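Learning the Grip Before the Robot: A Conversation with Zohreh Akbari

The manipulation group at the Hutirach Institute has spent the past year on a question that sounds modest: how much can a robot learn about handling soft objects from people who never touch a robot at all? The group's results, circulated internally in January, suggest that the answer depends heavily on how the human demonstrations are gathered. Zohreh Akbari, who leads the project, spoke with the Institute's communications office on a Tuesday afternoon between two evaluation runs.

The project, known as Tirnex, relies on hand-held grippers fitted with cameras. A participant works with a gripper in each hand, and the recordings are later used to train a control policy for a two-armed robot. "The person sees the home and the robot will see the home, but through very different bodies," Dr. Akbari said. "With the hand-held tool we ask the person to give up their fingers for a while. What they do with two jaws is something the robot has a chance of doing too."

The training set consists of 2,724 demonstrations recorded in private homes. Of these, 1,973 involve at least one soft or deformable item, such as clothing, plush toys, or packets that give way when squeezed. The remainder cover rigid household goods and were included for comparison.

Asked why soft items received so much attention, Dr. Akbari pointed to earlier work by her own group. "Our first policies were trained mostly on cups and blocks. They closed the jaws to a fixed width and lifted. If you do that with a plush toy, you may get it, or you may get a handful of fur. The width at which contact begins tells you very little about the width at which the object is held."

The revised method treats the closing motion as a sequence of small decisions. The policy predicts a jaw position, looks again, and predicts the next. Honeylyn Manalo, who designed the home sessions and supervises the review of recordings, said that this change placed new demands on participants. "In the first sessions people rushed," Ms. Manalo said. "They would snap the jaws shut and go on to the next thing. We rewrote the instructions so that the pace was set by the object. We also stopped tidying the rooms beforehand."

That last decision was debated within the group. Some members preferred a cleared table and a plain background, which make the recordings easier to label. Ms. Manalo argued for leaving the rooms as they were found, and her view prevailed after a small comparison study. Policies trained in ordinary rooms did better when they were tested in a room they had not seen before.

The sessions also ask participants to use both hands whenever the task allows. One typical assignment involves a box of small items, with the two grippers free to handle different objects at the same moment. 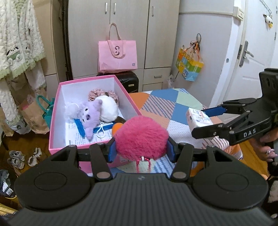 A two-gripper home session: a pom-pom plush in one pair of jaws and a packet of tissues in the other.

"Two hands are difficult for the person and difficult for the model," Dr. Akbari said. "One object is soft all the way through. The other has a wrapper and a printed surface and folds in its own way. We want the policy to keep those two problems apart while it is solving both."

In the group's evaluation, the robot was given 151 trials with objects that did not appear in the training set. The new policy completed 86 percent of them. Dr. Akbari was careful about the meaning of that figure. The trials were conducted in the Institute's test apartment in Breathnach Hall under steady lighting, and thin items lying flat against a surface remained the most frequent cause of failure. Long hanging parts, such as straps and strings of beads, were also a source of error.

The next phase will add touch sensing to the finger pads through a partnership with Zerkier, which builds the sensing layer. Ms. Manalo expects the home sessions to become shorter as a result. "At present we ask for many repetitions, and people get tired," she said. "If each recording carries more information, we can ask for fewer of them."

Dr. Akbari intends to release the session instructions together with the full report, so that other laboratories can repeat the collection under their own conditions. "The model will be replaced in a year or two," she said. "I would like the instructions to be used for longer than that."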